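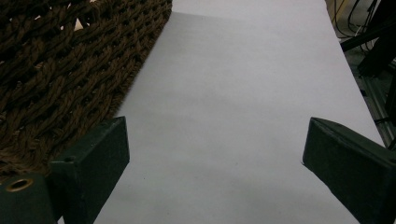 3.2 Collecting the basket demonstrations

Figure 2. View from the wrist camera during the basket task. Fingers open, woven basket at left, table edge and rail at right.

All demonstrations were gathered with the hand-held Jemeo gripper, used without the arm. The operator holds the tool, does the task at normal walking-about speed, and the camera on the tool records what the policy will later see. No external camera. We tried one early on and dropped it – it doubled the set-up time and the policy trained with it was no better on the held-out baskets.

The task is simple to state. Reach to the basket, close on the rim, drag or lift it to a marked spot, let go. Woven baskets were chosen because the rim is uneven and gives way a bit when squeezed, so a grasp that looks fine from the camera can still slip. Gaps in the weave are also a nuisance for depth estimates, as light comes through from the far side (compare the upper left of Figure 2). Smooth plastic tubs were used in the Prolau set and we keep those seperate throughout.

Collection ran over May in the Emura workshop, with 16 operators, most of whom had not held the tool before. Each got one practice round and then recorded in blocks. In total 1,631 demonstrations were kept. A further 139 were thrown out, mainly for lost tracking, plus a smaller number where the operator's free hand came into view and steadied the basket. We did not throw out failed grasps if the operator recovered and finished. These turned out to be useful, see Section 5.

Start poses. Operators were told to begin with the fingers wide open and the basket partly in view, on either side. Nothing stricter than that. An earlier version of the protocol had fixed start points taped on the table and the resulting policy was brittle, it would hover if the basket was not near the middle of the picture. Letting people start off to one side fixed most of this. Figure 2 is typical of the looser protocol: the basket fills one side and the space between the fingers is bare table.

Background. The bench was not screened off and nothing past the table edge was tidied. Cables, rails and other kit stay visible at the side in many recordings, and they shift from block to block. We think this helps. A policy trained on cropped views with the surroundings removed did worse when the table was moved, though we only ran this comparison once and would not lean on it to much.

Labels. Each recording carries 4 time marks – start, contact, lift or drag, release. Marks were set from finger width and tool motion, then checked by hand. Contact was the hardest to place, as the fibres bend before the fingers meet any real resistance. Where two checkers disagreed we took the earlier mark. Finger width is logged at the same rate as the video and is not smoothed.

The Flanagan baseline was trained on the same recordings, same split, with baskets (not operators) held out for testing.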